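Can You Really Draw a Square Without a Ruler?

People like to say that drawing a straight line is easy. You put the pen down, you move it, you pick it up. Are you sure about that? Get a big sheet of paper and a black marker and try it before you believe anyone, including me.

Start by looking after the paper. A large sheet slides around as soon as your sleeve touches it. Masking tape helps, but don't trust the packet when it says "holds firm." Tape lifts. Press it down with your thumb and check it again later.

Now draw a big box, without a ruler. Then add one line across it near the top, so you have a thin band above and a big space below.
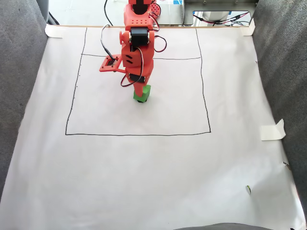
Did your lines come out straight? Mine never do. Your arm swings from the elbow and the shoulder, and both of those want to move in curves. To make a straight line, your joints have to work together the whole way along. Some books tell you that drawing slowly fixes this. I tried it slowly and my lines got more wobbly.

A teacher named Mandla Shabalala once told me that anyone can draw a perfect square after 100 tries. I did 28 and gave up, so I can't prove him wrong, but I still have my doubts.

So is a wobbly box useless? That depends on what you want it for. If you only need to know whether something is inside or outside, a crooked line works fine. Soccer would still be soccer if the sideline had a bump in it. If you want to measure, you need more care. Suppose your box is meant to be 300 millimeters wide and one side leans. Which width is the real one, the top or the bottom? You would have to measure both, and they might not agree.

Little marks down the side can help you say where a thing is. Check the gaps between them, though. Marks made by eye are often uneven, and then "three marks up" means something different at the top than it does at the bottom.

A dot is useful too. It gives you one place to talk about. Put something small on the paper and ask a friend where it is. "Near the middle" is a poor answer. "Above the dot and under the line" is much better.
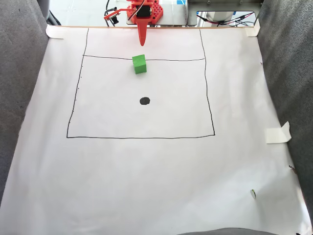 A green cube on the paper, just under the line. The black dot is near the center of the lower part.

Try it with a coin or an eraser. Have your friend shut their eyes while you move it, then describe the new spot using only the line, the dot and the marks. If they can put a second coin in the same spot on their own drawing, your words were good. If they can't, check the drawings before you blame your friend.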